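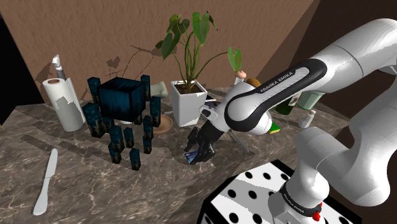

Fulley compares two grippers in simulation before buying for its Kerkent laboratory

May 16, 2026

The automation group at Fulley has finished the first round of a comparison between two robot grippers, and has published the results on its project page. All the work in this round was done in simulation. The tests on real arms will follow in the laboratory at Kerkent, where two benches are being prepared.

The first candidate is the standard two-finger gripper, the one which many laboratories already have on their Franka arm. The second is a gripper from Chang with three fingers and a softer inner surface. Both were put on the same model of the arm and driven by the same controller, called Isport, which the group has used for its own projects since last December.

The task was a simple one to explain. The arm must pick up a thin, card-like piece from a stone worktop, lift it, and put it down next to a group of blocks without touching them. Thin pieces are a known difficulty for grippers of both types. The fingers must come very close to the surface, and a small mistake in height is enough to press on the worktop or to close on nothing.

Each gripper made 325 attempts. The two-finger gripper completed the task in 232 of them, and the Chang model in 218. With this difference of 14 attempts the group does not want to name a winner, and the report says so clearly in its first paragraph.

More interesting for the group was the way in which the attempts failed. Of the 93 failures with two fingers, most came at the moment of closing, when the piece turned a little and slipped out to one side. The Chang gripper had 107 failures. It held the piece well once it had it, but its wider shape gave trouble later in the movement, and it touched the blocks more often when putting the piece down.

The worktop in the simulation was not empty. The group put a potted plant with large leaves close to the middle, blocks in one pattern of dark blue and teal, a paper towel roll, a table knife, and bottles towards the back. The piece to be picked was dark blue as well, so the colour alone did not help very much to separate it from the blocks. In an earlier trial on a clear worktop, with only 100 attempts for each gripper, the two models had almost the same result and the group learned little from it.

The plant caused the most discussion. Its leaves reach over the area where the arm is moving, and the planner in Isport treats each leaf as a hard object. In a real room a leaf would simply bend. As a result the arm sometimes took a long way round, or stopped and reported that no path was possible. These stops were counted separately and repeated, so they are not among the failures given above. Together with the repeated runs and the shorter trial, the log now holds 1342 entries, and it can be downloaded in full.

The group also looked at the place of the camera. Two views were tried, one from the side of the worktop and one fixed to the wrist. The wrist view was better for the last few centimetres above the piece. But with the Chang gripper the third finger covered a part of this view, and the controller had to rely on the side camera for longer. The report recommends a different bracket for that gripper, and a drawing is already with the workshop in Kerkent.

No changes were made to the speed or to the closing force between the two sets of attempts. Some readers of the draft asked for this, because each gripper has its own best settings. The group answers that a second round with separate settings is planned, and that it preferred to have one fair starting point before changing several things together.

There are limits in such a comparison. Friction between a finger and a thin piece is difficult to model well, and the soft surface of the Chang gripper was replaced in the simulation by a hard one with higher friction. The group expects that the real gripper will behave better than its model - how much better is the question for the laboratory.

The tests in Kerkent will use the same order of attempts and a worktop arranged in a similar way, with a real plant in a pot. Three sizes of card will be used instead of one. The blocks will be fixed with a weak adhesive, so that a light touch can be recorded without building the whole group again each time.

Fulley will decide about the purchase when the laboratory results are complete. The scene files, the settings for Isport and the report are free to use for teaching and research. Groups that have another gripper and wish to run the same task are asked to send their log in the same format, and it will be added to the table on the project page.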